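Section 4: Recording Your First Demonstrations

So the hands are mounted, the gloves are paired, and the head view is coming through on your screen. Now comes the part we like best! In this section you'll drive the robot through a simple tabletop task, save what it did, and build up a first set of episodes that the Lelivel trainer can learn from. Plan on an afternoon for your first set. It goes much faster the second time (and your shoulders will thank you for taking breaks).

If you haven't finished Section 3 (Glove Calibration), go back and do that first. Episodes recorded with uncalibrated gloves will save without any warning, and they can't be repaired later.

4.1 What you need

The Wekska control station, powered on and showing the green Ready bar.
Both gloves, charged.
A table the robot can reach across without leaning.
A few tabletop objects. Cups, plates, bowls, toy fruit and small gourds are all great to start with.
A second person within reach of the stop button.

CAUTION: Never record alone. The person wearing the gloves is looking at the screen and can't watch the whole workspace.

4.2 Choose a task and write it down

1. Open the Jusent recorder and click New Task.
2. Type the instruction as one short sentence, the way you'd say it to a friend. "Put the pumpkin on the plate" is a fine one. "Pumpkin task v2 final" teaches the model nothing at all.
3. Decide where the episode starts and where it ends. For a pick-and-place task, we start with both hands open above the near side of the table and end when the object has been let go and the hand has backed away.
4. Decide which hand does the work. If either hand is allowed, say so in the Notes box, and try to use both about equally across the set.
5. Click Save Task. The sentence is now locked for this set.

Note: If you change your mind about the wording, make a new task. Mixing two wordings in one folder is the most common mistake we see in sets people send us.

4.3 Set the table

1. Wipe the table down. Crumbs and tape scraps show up in the recording.
2. Put out the object you'll move, the place it's going, and one or two extra things that have no part in the task. The extras are worth having! A model that has only ever seen a bare table with one object on it gets confused the first time somebody leaves a cup out.
3. Look at the head view on the screen. Every object in the task should be visible at the start. Glare is fine in small patches, but if a reflection sits right on top of an object, move the lamp or move the object.
4. Keep objects away from any openings in the tabletop. A round object can roll.

4.4 Record an episode

1. Put on both gloves and hold your hands open, palms down, until the two hand icons turn blue.
2. Ask your partner to say "clear" once their own hands are away from the table.
3. Press the left foot pedal. You'll hear a single beep, and recording begins.
4. Wait one breath, then reach for the object. Go smoothly, at a pace that feels a little slow.
5. Close the fingers around the object until the grip bar stops rising. Don't keep squeezing past that point; the motors will hold.
6. Lift, move across, and lower. Try to come down onto the target from above. Sliding an object up over the rim of a plate can work, but it tips things over more often than you'd think.
7. Open the hand fully before you pull back.
8. Press the left pedal again. Two beeps mean the episode is saved.

CAUTION: If a finger catches on anything, stop moving and press the right pedal to release both hands. Do not try to yank free. The fingertip cables are the most delicate part of the hand.

Keep the hand you aren't using in a relaxed, open pose off to its own side. You don't have to freeze it. Just don't let it drift across the head view and hide what the other hand is doing. 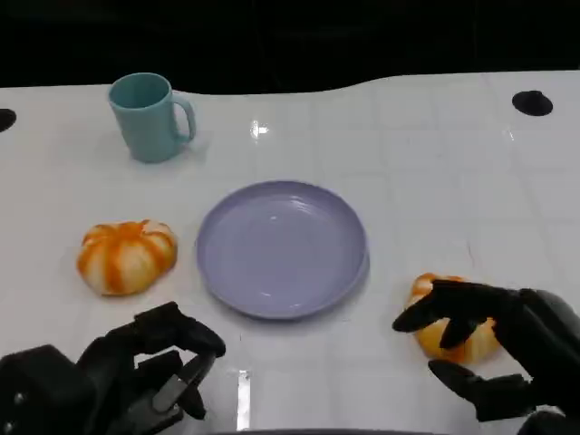
Should I throw out an episode if I fumble the grasp and have to try again?

Keep it, as long as you recovered and finished the task. A missed grasp followed by a good one shows the model how to get itself out of trouble, and those are some of the most useful episodes you can record. Mark it with the Recovery tag so you can find it later. Delete an episode only if the object left the table, a person reached in, or the recording started late.

4.5 Mix it up between episodes

This is where a good set becomes a great one. After every episode:

1. Move the object to a new spot. Go left, right, near and far, anywhere the hand can comfortably reach.
2. Turn it. Something with stripes or a handle looks quite different from another side.
3. Every 4 episodes, move the target too.
4. Every 16 episodes, swap out the extra objects or change the lighting.

Aim for 30 good episodes in your first set. That's enough for the trainer to show you something moving on its own, and seeing that for the first time is a real thrill! You can always add more to the same task afterward.

4.6 Check your work

1. Click Review and play back the set at double speed.
2. Watch for hands that jump from one place to another. A jump usually means a glove lost its connection for a moment. Delete those episodes.
3. Confirm that the start and end of each episode match what you decided in 4.2.
4. Click Export. The recorder writes one folder per task, ready to load into the trainer.

Note: Export does not erase the originals. Leave them on the station until you've trained at least once.

If playback stutters but the hand paths look smooth, the recording itself is fine and the station is just short on memory. Close the live view and play it again.

Section written by Markos Politis, Tzavaras support team. Last revised February 2022. The pedal layout in step 4.4 applies to stations shipped after July; on older stations the left and right pedals are reversed, so check the label on the underside before you begin.

Next: Section 5, Loading a Set into the Trainer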